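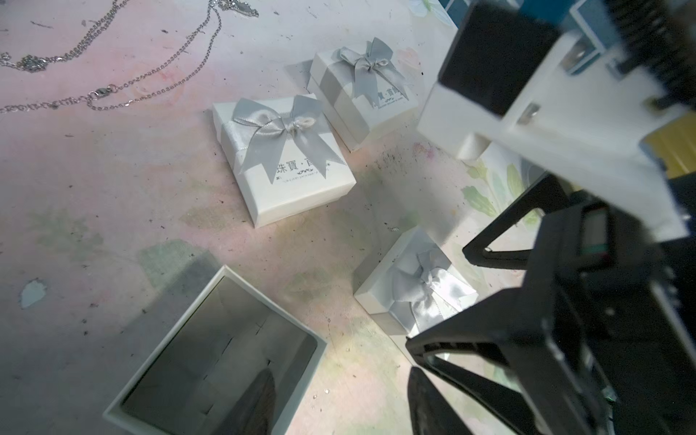 Closed gift boxes, one open box bottom and two necklaces next to a gripper at the Maltano cell.

The fault had no code at the start. "The log said everything was fine," the engineer says. "Both arms had reached their position, both grippers had closed. And the necklace was on the table and the lid was bent."

She is responsible for the two-arm packing cell at Clullow, a small company which prepares jewelry boxes for shops. The project is called Maltano, and its task sounds easy: one gripper holds the box, the other one puts the chain inside and later the lid. We talked for 60 minutes by video, and she asked me not to print her name.

The trouble began in January. First it was one bad box in a long run, then several in one afternoon. The left arm came a little too far to the right before it opened. "A little means eight millimeters in the worst case," she says. "For a big carton you would not care. For a jewelry box it is the whole wall of the box."
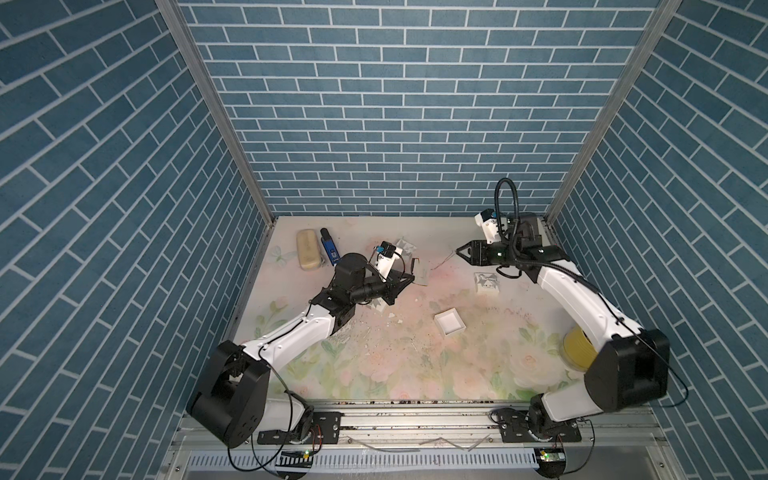
For two weeks the team looked in the wrong place. They changed the finger pads, then they taught all the positions again. After every new teaching the cell worked well for some hours, and this made them believe they had found the reason. "I wrote in my report that it was solved. I wrote it twice," she says. "I am still ashamed of the second one."

The reason was a cable. On one of the arms the wrist cable had been tied too short, and in one certain pose it pulled on the connector. The joint lost its signal for a moment, came back, and continued with a small offset. The software from Gatchalian, their supplier, accepted this as a normal restart of the joint and gave no warning. The team found it only at cycle 1504 of a slow test, when a colleague had his eyes on the cable and not on the box.

I asked if there was a danger for people. She took some time with the answer. "Yes, there was. An arm which does not know its true position can hit the other arm, or a hand. We had a habit to reach in and pick up a fallen chain while the arms were waiting. We stopped this on the same day."

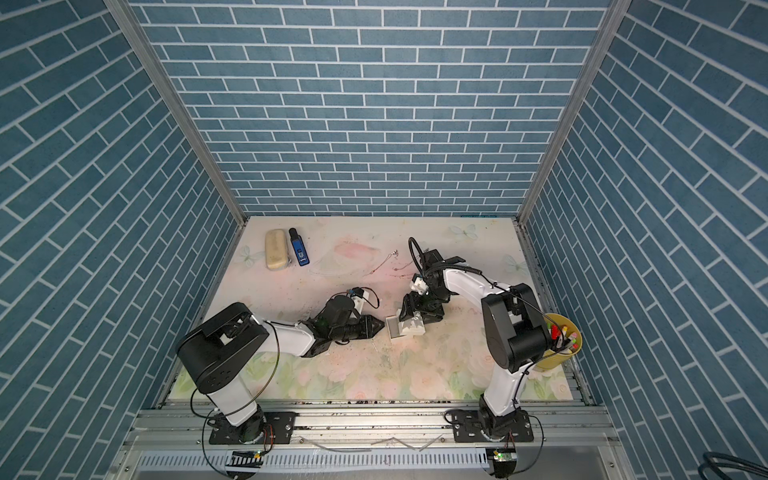

Now power to both arms must be off before a hand goes inside, also for a small piece of wire. The cables got a longer loop, and every 16 cycles the arms go to a reference point and compare. If the difference is too big, the cell stops and stays stopped until a person checks it. The operators do not love this – it costs time, and some stops are false.

A second cell at the Meltitz site has the same arms and the same software, and it will get the same changes. She has already asked them to send her their logs, including the ones where everything was fine.

The interview was held on 13 May 2021 and shortened for publication.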